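Inicio > Guías > Taller > Mesas y superficies

Cómo nivelar y fijar una mesa de trabajo con tablero oscuro

Imprimir | Enviar por correo | 18 comentarios

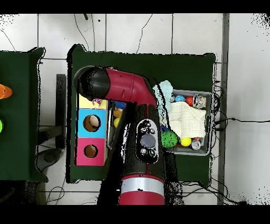

Fatos Kovačević advierte que casi todas las mesas que le llevan como «cojas» tienen las cuatro patas iguales, y que lo primero que conviene medir es el suelo. El procedimiento de esta guía parte de la misma comprobación. Serrar una pata sin haber medido antes el suelo deja una mesa que solo asienta en un punto del local.

Alcance

El método sirve para mesas de cuatro patas con tablero rígido y bastidor atornillado. No cubre mesas regulables en altura ni bancos anclados a la pared. Se aplica a tableros de cualquier acabado, con una salvedad para los oscuros (verde, gris grafito, negro mate): la regla y el nivel se leen peor sobre ellos y las marcas de lápiz no se distinguen. Para esos casos se indica un marcado con cinta.

Material

- Nivel de burbuja de 100 cm, comprobado según el paso 1.
- Regla metálica de canto recto.
- Galgas de espesores.
- Cinta de carrocero clara y rotulador fino.
- Dos llaves fijas del tamaño de la contratuerca.
- Pies roscados M10 con base articulada. En el taller de Runton se montan los Kollutell de serie corta; cualquier pie con contratuerca da el mismo resultado.
- Paño y alcohol isopropílico.

Paso 1. Comprobar el nivel

Se apoya el nivel sobre una superficie estable y se anota la posición de la burbuja. Se gira 180 grados en el plano horizontal, sobre la misma huella, y se vuelve a leer. Si las dos lecturas coinciden, el instrumento es válido. Si la burbuja se desplaza, el error propio es la mitad del desplazamiento total. Un nivel con error se puede seguir usando haciendo siempre las dos lecturas y tomando la media, aunque alarga mucho el trabajo.

Paso 2. Vaciar y limpiar el tablero

Se retira todo lo que pueda moverse. Los equipos atornillados se dejan en su sitio: el tablero debe nivelarse con la carga que va a tener en servicio, y un bastidor ligero cede varias décimas al cargarlo por un lado. La superficie se limpia con alcohol en las franjas donde vaya a apoyar la regla. Una viruta bajo el canto invalida la medida.

Paso 3. Medir la planitud

Antes de nivelar hay que saber si el tablero es plano. Se coloca la regla de canto en las dos diagonales y después en paralelo a cada lado. Con las galgas se mide la luz máxima en cada posición. Hasta 0,5 mm en la diagonal se considera aceptable para montaje general. Por encima de 2 mm el tablero está alabeado y ningún ajuste de patas lo corregirá; hay que desmontarlo y revisar el bastidor, que a menudo tiene un travesaño apretado en falso.

En tableros oscuros se pega un trozo corto de cinta clara en cada punto de medida y se escribe encima el valor. La cinta no debe quedar bajo la regla.

Paso 4. Localizar el punto alto del suelo

Con el nivel en el suelo, se recorre el perímetro que ocupan las patas, lado a lado, calzando el extremo bajo con galgas hasta centrar la burbuja. El espesor calzado es el desnivel entre ese par de apoyos, siempre que la distancia entre patas coincida con la longitud del nivel. Si es distinta, se coloca la regla metálica entre los dos apoyos y el nivel encima.

Se marca la pata que cae en el punto más alto. Será la pata de referencia y su pie no se toca durante el resto del ajuste.

Paso 5. Montar y preajustar los pies

Se enroscan los cuatro pies hasta el tope y después se sacan dos vueltas completas. En rosca M10 de paso normal, una vuelta equivale a 1,5 mm, de modo que quedan 3 mm de recorrido para bajar en cualquier esquina. Las contratuercas se dejan flojas.

En mesas antiguas de la casa Vukčević la pata lleva un casquillo prensado que puede girar con el tornillo. Si ocurre, se sujeta el casquillo con una mordaza por el exterior del tubo y se fija con adhesivo anaeróbico antes de continuar. Forzarlo con la llave abre el tubo.

Paso 6. Nivelar

1. Nivel en el lado largo que contiene la pata de referencia. Se ajusta el otro pie de ese lado.
2. Nivel en el lado corto que sale de la pata de referencia. Se ajusta el pie correspondiente.
3. Cuarto pie: se baja hasta que toque el suelo, sin levantar el tablero. Se comprueba pasando una hoja de papel bajo la base; debe quedar retenida con la misma resistencia que en los otros tres.
4. Nivel en las dos diagonales. Si una de ellas da error y los lados están correctos, el cuarto pie está demasiado cargado o demasiado libre.

El orden importa. Ajustar las cuatro esquinas a la vez suele acabar en una mesa nivelada que se apoya en tres patas.

Paso 7. Bloquear

Se sujeta el pie con una llave y se aprieta la contratuerca con la otra. El apriete arrastra el pie una fracción de vuelta, y por eso se repite la lectura después de cada contratuerca. Pasadas unas horas de uso se revisan todas.

Fijación al suelo

Solo se ancla la mesa si recibe esfuerzos laterales repetidos. Se usan escuadras con taladro ovalado, con el tornillo centrado en el óvalo. La escuadra se atornilla primero al suelo y después a la pata; al revés, el taco tira del bastidor y se pierde el ajuste.

Tabla de ajuste (rosca M10, paso 1,5)

Un cuarto de vuelta: 0,375 mm
Media vuelta: 0,75 mm
Una vuelta: 1,5 mm
Dos vueltas: 3 mm

Incidencias frecuentes

La mesa vibra con la burbuja centrada. Hay un pie sin carga. Repetir la prueba del papel.

El nivel cambia de un día a otro. Suele deberse a suelos flotantes o de goma. En la nave de Hosdale se resolvió con placas de acero de 88 mm de lado bajo cada pie.

La burbuja se centra en los lados y no en el medio. El tablero flecha. Añadir un travesaño central y volver al paso 3.

La contratuerca se afloja. Sustituirla por una autoblocante o añadir arandela dentada. No usar fijador de rosca permanente, porque impide el siguiente ajuste.

Revisión: en mayo y tras cualquier traslado.

Compartir (2) | Imprimir esta página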